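Search this site Search Type and hit enter

Household money tips: the paperwork end of saving and investing

Updated Sep 1, 2018

Kitchen table stuff, this. Not what to buy or when, plenty of other pages for that. Just how to keep a small pot of shares, funds and savings in order at home so you can find things when you need them. Done in a rush between other jobs, will tidy up later.

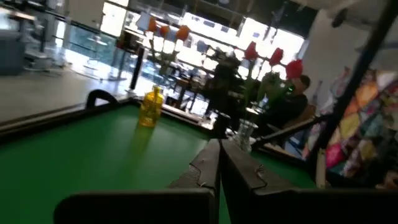
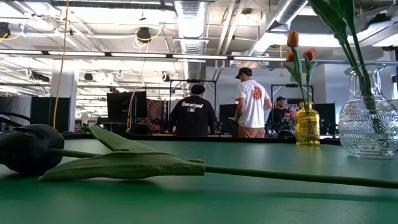
Tulips on green.

1. One folder, one drawer

Get everything in one place first. Statements, contract notes, dividend slips, the letter with your account number on it. Doesn't matter if it's a mess. Shoebox is fine for the first go. Then sort by provider, newest on top. Ours is a concertina file from Bedwood, cheap, the tabs fall off, do the job with a strip of masking tape and a marker.

Don't sort by year AND provider on the first pass. You'll be there all night.

2. Write a front sheet

Single side of A4. For each account: who it's with, what sort of account, last four digits, which email address it's tied to. No passwords on it, ever. Mine had an email address from two broadband companies ago against the biggest account, took 33 minutes on hold to sort out.

Pencil is better than pen. Things move.

3. Price check once a month, tops

Pick a date and stick to it. I do mine the same evening as the meter readings. Write the total in a notebook, close the laptop, done. In February I was looking every lunchtime, markets all over the place, and ended up selling a fund at a daft price and buying it back dearer. Cost me 57 quid plus the dealing fees. Notebook since then.

Delete the app off the phone if you can't leave it alone. Website still works.

4. Fees: find them, add them up

Boring but worth a wet afternoon. Three places to look:

- the platform charge (percentage or flat, sometimes capped)
- the fund's own ongoing charge, on the factsheet
- dealing charges every time you buy or sell

Turn the lot into pounds a year and write it on the front sheet next to the account. Percentages look tiny, pounds don't. Mine came to 292 a year over everything, which I'd have guessed at half that. Flat fee suits a bigger pot, percentage suits a small one, as a rule. Do the sum with your own numbers though, and check for exit fees before you move anything.

5. Small regular amounts

Standing order the day after payday. If it sits in the current account it gets spent, at our house anyway. Check whether your provider does a cheaper rate for regular dealing, a lot do, and it's usualy tucked away on a seperate page from the main charges.

Round numbers are easier to spot on the bank statement. Give it a proper reference too. "Savings" is useless when you have three.

6. Cash tin before shares

Should have been number one really. Boiler, car, washing machine. Have the money for those in an ordinary easy access account before you put anything where the price goes up and down. Three months of bills is the usual figure, more if work is patchy. Look at the rate every so often, the good ones have a habit of dropping after the first year. Diary note for the month before it ends.

7. Coins and odd bits of foreign money

If you've got a jar, bag it up. Most bank branches want one type of coin per bag and the right amount in it, it's printed on the side. Foreign notes, ask at the travel desk. Foreign coins are mostly a charity tin job. Old paper fivers and round pounds still turn up in coat pockets, check the bank will take them before you queue.

8. Digital coins

Asked about this a lot. Only tip I have is a household one. If you've bought some, the recovery words go on paper, two copies, two different places, neither one the computer. Not a photo on your phone. Write clearly!! And keep a list of what you paid and when, with the exchange name, because the exchange may not be around when you come to do your tax.

9. What to keep, what to shred

Keep: contract notes for anything you still hold, yearly tax summaries, anything with a purchase price on it. Keep records for things you've sold too, until that tax year is well and truly dealt with. Check the current rules for how long.

Shred: marketing, old fund brochures, duplicate quarterly statements once you've got the yearly one. Cross cut shredder if you can. Empty it before it's full, they jam. Sheet of greaseproof with a dribble of cooking oil on it every 23 loads or whenever it starts groaning. Never the spray can stuff, it can catch fire.

10. Tell somebody

Whoever would have to deal with it all needs to know where the folder is. Show them the drawer. Five minutes. Then put the front sheet date in the corner so they know if it's an old one.

More to come on share certificates, I still have to find ours.

Related items

Draveck filing boxes, do they fit A4 wallets
Reading a fund factsheet in five minutes
Ivitside savings club, how the rota works
Getting labels off glass jars
Tlapale desk lamp, changing the bulb
Meter readings and where to write them down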